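4.3 Checking the arm ready position and wrist view (Duveck two-arm base, simulated cell)

Carry out this check after loading a new room file, and again after any change to the arm or camera mounts. Hứa and Bakum room files use the same procedure.

1. Pause the simulation and open the cabinet room in the Zatero viewer.
2. Place the base facing the passage, between the two open doors.
3. Send both arms to READY. Wait for the joint values to settle before going on.
4. Open both grippers fully. Do not command a grasp during this check.
5. Select the head view. Both grippers should be in front of the opening, with the floor of the passage visible between them.
6. Select the wrist view. The palm block should lie along the bottom edge, with both fingers pointing up and forward and a clear gap between them. 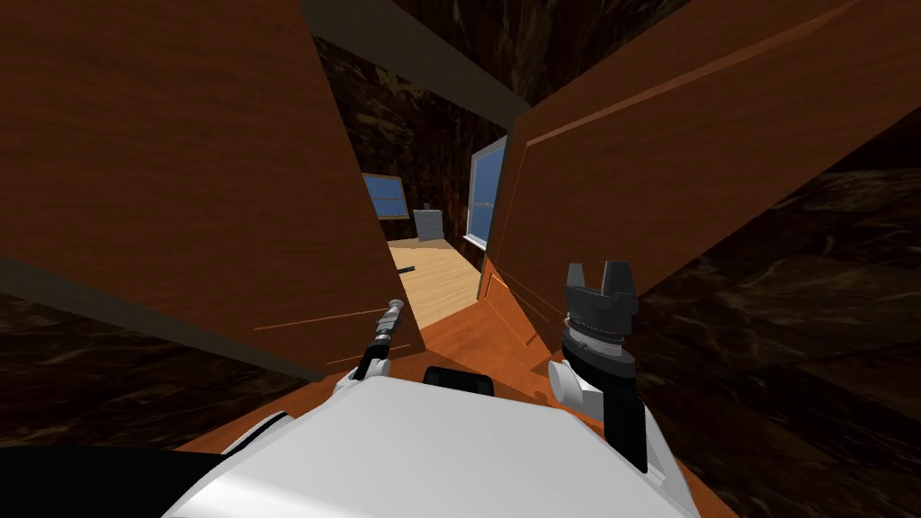
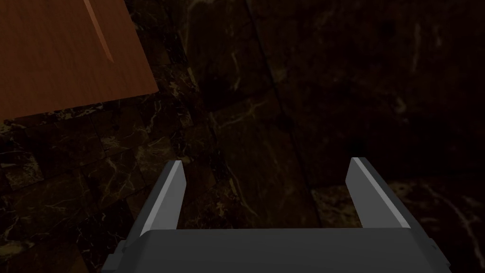
Fig. 11. Wooden panelling and dark marbled walls, first from above the robot body, then from behind a gripper with its fingers apart.

7. If the palm block is off to one side, correct the camera mount offset in the arm file. Do not correct it by turning the wrist joint.
8. Step the simulation forward 600 steps with no command sent. The arms must hold position.
9. Save the pose under a new name and close the viewer.

Note: The two grippers need not be at the same height in the head view. Compare joint values – not the picture – when checking that the arms match.

Note: Dark walls give little contrast at the wrist. Raise the viewer exposure if the fingers are hard to make out. This setting does not alter recorded data.

CAUTION: Door panels are collision bodies. Starting an arm move with a gripper touching a panel can throw the base out of place. Back the base away first, then repeat from step 2.

3,169 views | 11 shares

Comments (3)

Step 7 fixed it for me. I had been turning the wrist for weeks.

Is 600 steps enough with the smaller time step? We run 4,000 and still see a little drift on the left arm.

Same drift. It went away after I reloaded the arm file.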